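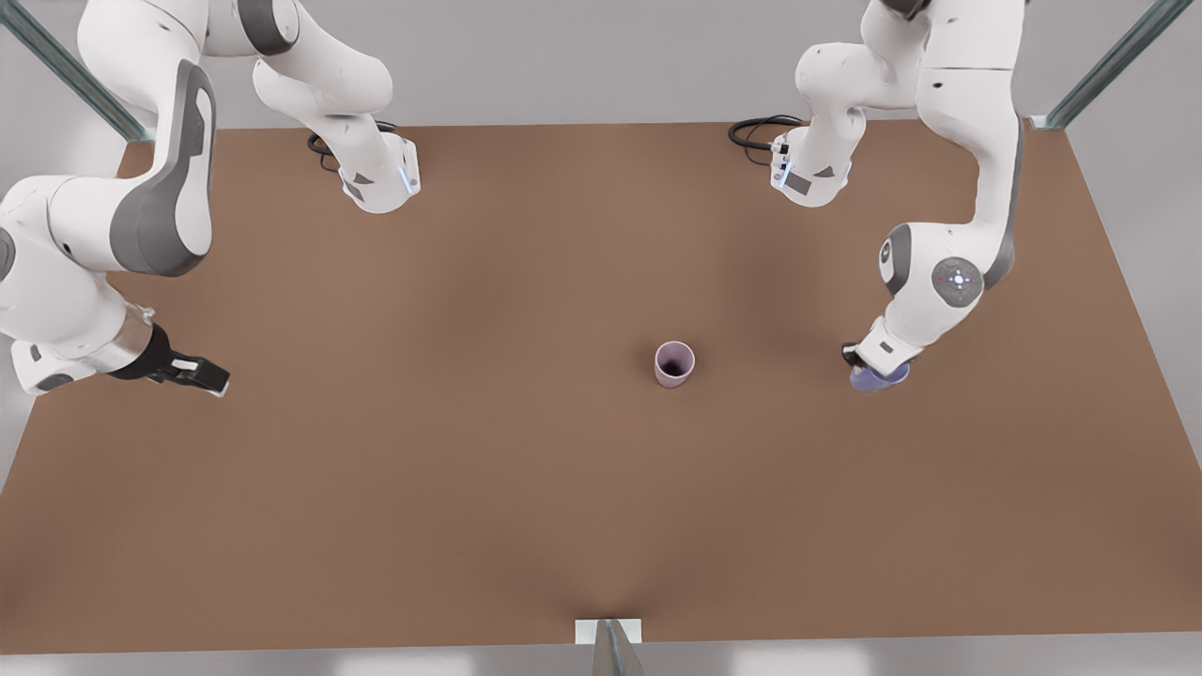
What Is a Food Pantry? (for kids!)

By Elsie Tindall, Stockdale Kids Help Page

Okay, quick one today. You know how the fridge at home gets kind of empty before shopping day? For some families it stays empty. Maybe a mom lost her job. Maybe the car broke and fixing it ate up all the grocery money. Could happen to anybody.

A food pantry gives those families groceries. Free. No paying it back later.

Where does the food come from?

Lots of places. Stores with extra. Farms. School food drives. Regular people who buy one more can of beans then they need. The Stockdale pantry gave out 314 bags in November!! Rizwan Virk runs the shelves there and he says peanut butter always goes first.

Is it embarassing to go?

It shouldn't be. If a kid in your class goes, thats their business. Don't tease. Don't tell.

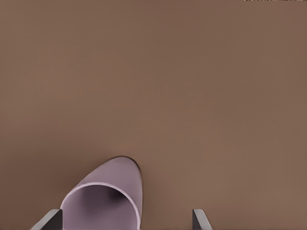

What can YOU do?

1. Ask a grown-up before you take stuff out of the cupboard. Please. (Sorry to all the parents from last year.)
2. Check the date on the can. Old food = no.
3. Pick things you would want to eat. Cereal, soup, tuna, pasta.
4. No glass jars, they break in the bags.
5. Make a card. Kids 5 to 12 can drop them in the blue box by the door.

Got a question? Ask your teacher to send it to Sandra Cropper at the pantry desk. More next time, gotta run!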